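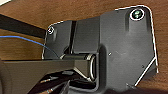
*Mounting bracket on wood, with the round screw near the upper right corner.*

**Subject:** Itiser gateway drops readings overnight, Clesusico shows gaps
**Site:** Girner, Bustamante building
**Opened by:** Damian Kofler
**Priority:** Normal
**Status:** Resolved, monitoring

## Reported problem

Humidity and temperature readings from the Bustamante storage rooms stop arriving in Clesusico during the night and start again in the morning. The gap is not the same length each time. Sensors stay green on the gateway's own status page. Only the upload side is affected.

The export for May is short by 3,030 records. The readings go into the monthly storage report, so the gaps need to be filled if the data still exists on the gateway.

## Environment

- Gateway: Itiser, wired to the office switch, DHCP address
- Upload: HTTPS to Clesusico, one batch per minute
- Local buffer: on, oldest records overwritten when full
- Router: supplied by the internet provider, firmware managed by them
- Recent changes: router replaced in the spring. Nothing else reported.

## Log

**08:40** - Pulled the gateway log. The upload service reports `connect timeout` at the start of each gap, then retries. Retry interval doubles each time with no upper limit set. After a few hours of failures the wait between attempts is very long, which explains why the length of the gap varies. It does not explain the first failure.

**09:05** - Checked the buffer. It was at 80% and the oldest record is from before the first gap. Nothing has been overwritten. Told Damian not to factory reset or power cycle the gateway until the buffer has been copied off.

**09:20** - Copied the buffer to a share on the office server. File opens, timestamps are continuous through all of the gaps. The sensors and the radio side can be left out of this from here on.

**09:45** - Ping from the gateway to the router: no loss. Ping to the upload host: no loss, times normal for the line. Manual upload of a single batch worked on the first try. As expected, the fault is not present during the day.

**10:10** - Compared the start of each gap with the router's system log. The router renews its outside address shortly after 02:00. Every gap starts within one upload cycle of a renewal. There are also nights with a renewal and no gap.

**10:30** - Asked Damian whether other equipment at the site loses its connection at the same time. He checked the backup job on the office server. It runs in that window and logs one reconnect per night, then carries on. So the line comes back quickly and the gateway does not recover with it.

**11:15** - Looked at name lookups. The gateway has two DNS entries: the new router, and a fixed second entry that points at the old router's address. Nothing answers on that address now. If the first lookup fails while the line is renewing, the gateway moves to the second entry and stays there until the upload service restarts or the lease is renewed. That fits the nights without a gap as well - no lookup happened to fall in the short outage.

**11:40** - Reproduced it. Unplugged the router's outside line, waited for one failed batch, plugged it back in. The gateway kept asking the dead address. The office server was back online at once. Each lookup on the gateway ran to the full 90 second timeout.

**12:05** - Changes made on the gateway:

1. Removed the old second DNS entry. Both entries now come from DHCP.
2. Set a maximum retry interval for the upload service.
3. Left the connect timeout as it was.

```
dns.mode = dhcp
dns.static2 =
upload.retry.backoff = on
upload.retry.max = 400
```

The retry value is in seconds. The web page for this setting has no unit next to the field. The unit is only given in the comment at the top of the config file.

**12:20** - Repeated the unplug test twice. Uploads restarted both times on the first retry after the line came back.

**13:30** - Loaded the saved buffer file into Clesusico using the bulk import. First attempt was rejected: the file uses local time and the import expects UTC. Changed the time zone option in the import form and ran it again. Accepted, no duplicates reported. Damian re-ran the May export and the missing records are present.

## Cause

Leftover DNS entry for the old router, set by hand on the gateway and not updated when the router was replaced. The unlimited retry backoff made each gap much longer than the outage behind it.

## Open items

- Damian to check the other fixed-address equipment at Girner for the same old entry. The door controller and the two label printers have not been looked at.
- The alert rule in Clesusico fires on sensor values only. A missing upload raises nothing. Separate request to be opened for a "no data" alert.
- Internet provider asked whether the renewal time can be moved. No reply so far. The fix does not depend on it.
- Saved buffer file to stay on the share until the next monthly export has been checked.

## Update

**07:50, next morning** - Renewal logged at 02:04. One failed batch at 02:05, sent with the next retry. No gap in Clesusico. Leaving the ticket in monitoring until the May report has been signed off, then it can be closed from Damian's side.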